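2023-07-19, Menstead. For release from today.

# Cenlow starts Pelus, a cleaning service for doors and other large surfaces in the home

Cenlow, the household cleaning company from Menstead, opens today its new service with the name Pelus. The service is for the surfaces which an ordinary weekly cleaning often leaves for another time: the inside doors, the fronts of tall cupboards, the areas near handles and locks. Pelus can be ordered by private households and by small guest houses in Menstead and the nearby villages.

Cenlow has offered general cleaning for many years. In this time the company received the same request again and again. Customers were satisfied with the floors and the kitchen, but they asked if somebody could also take care of the doors. A door is touched many times in a day, always in the same place, and on a dark surface the marks of fingers are easy to see when the light comes from one side. In a short home visit there is usually no time for it. Pelus gives this work its own visit and its own price.

The work is done by hand, with a spray bottle and a cloth. The cleaner begins at the top of the surface and goes down in small parts, so that the liquid does not stay long in one place. Grooves and joints are done separately at the end with a dry corner of the cloth. 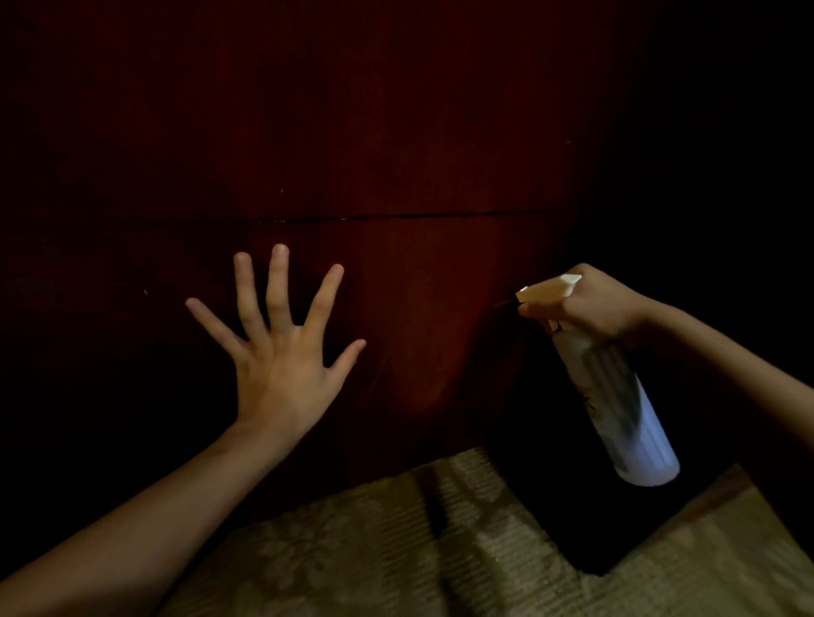

## First work at Lukoševičius guest house

Before the opening the service was tried in June at the Lukoševičius guest house in Menstead, an older building with 56 doors if one includes the cupboards in the corridors. Many of them are dark, and they were painted or varnished at different times, so it was not possible to use one method for all. The work took 5 days. It was done mostly in the mornings, between the departure of one guest and the arrival of the next.

From this trial Cenlow made some changes in the working plan. The first plan was to clean all the doors of one floor and after that all the handles of the same floor. This was slow, because the cleaner had to walk the corridor two times and carry everything back. Now each door is finished completely before the next one is started.

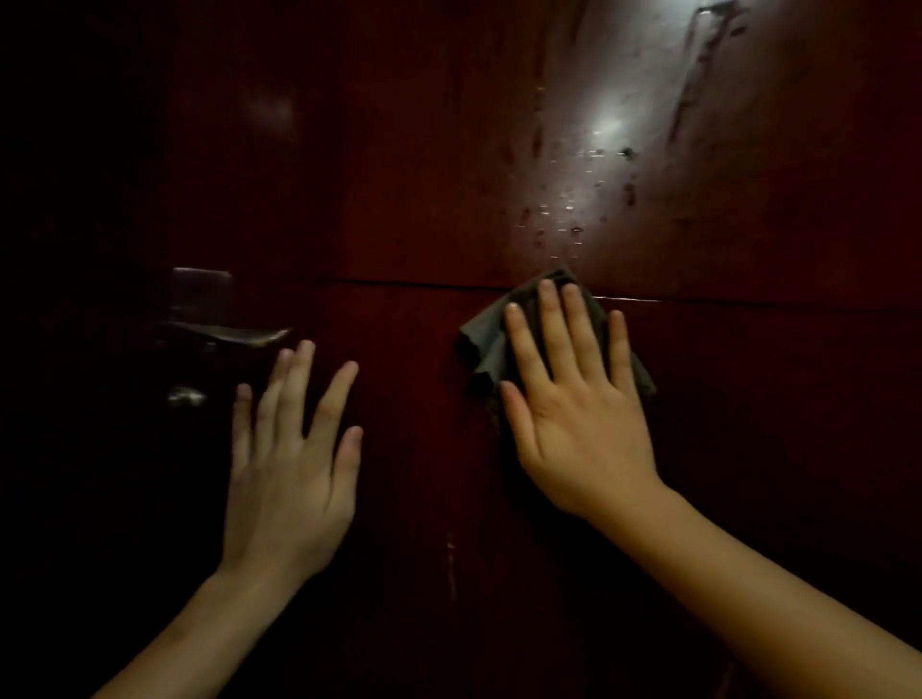 The handle and the lock receive the most attention. Around them no liquid is sprayed directly. The cloth is made slightly damp first and then it is moved around the plate of the handle, with the flat hand on the wide areas and with one finger near the edges. When a door has a loose handle or damaged paint, the cleaner writes it on the visit sheet and leaves that part alone. Cenlow does not make repairs and does not sell them.

The guest house has decided to continue with Pelus after the trial. Its doors will be cleaned every season, and the ones near the breakfast room more often.

## What is included

A standard Pelus visit includes:

- both sides of every inside door, with the frame
- handles, plates and the outside of locks
- cupboard and wardrobe fronts up to the ceiling
- a test on a small hidden place before any liquid is used on a painted or varnished surface

Padded headboards and other surfaces with fabric can be added to the visit. They are treated separately, and the customer is asked to tell Cenlow the type of fabric when making the order. Beds and other furniture which stand near may stay in their place, but small objects should be removed before the cleaner comes.

Customers who already use a favorite cleaning liquid at home can ask the cleaner to work with it. Cenlow only asks that it is in its original bottle and that the label can be read.

## Orders and dates

Orders are accepted from today at the Cenlow office in Menstead, in person or by telephone. There is no contract and a single visit is possible. For the opening, Cenlow has printed 2,000 leaflets with the prices and a short guide for the care of doors between two visits. Of these, 1,000 will be put in mailboxes in the center of Menstead, and the others are available at the office without charge. 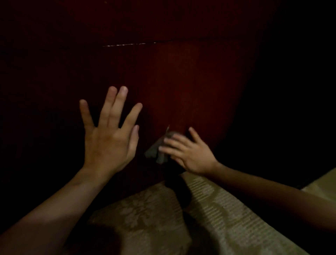 *Cleaning by hand on a dark red surface, Menstead.*

## About Cenlow

Cenlow is a household cleaning company with its office in Menstead. It works for private homes, guest houses and small offices. Pelus is a service of Cenlow and is not sold through other companies.

Questions from the press are answered by the Cenlow office during normal working hours. The photographs in this release may be printed free of charge if Cenlow is named as the source.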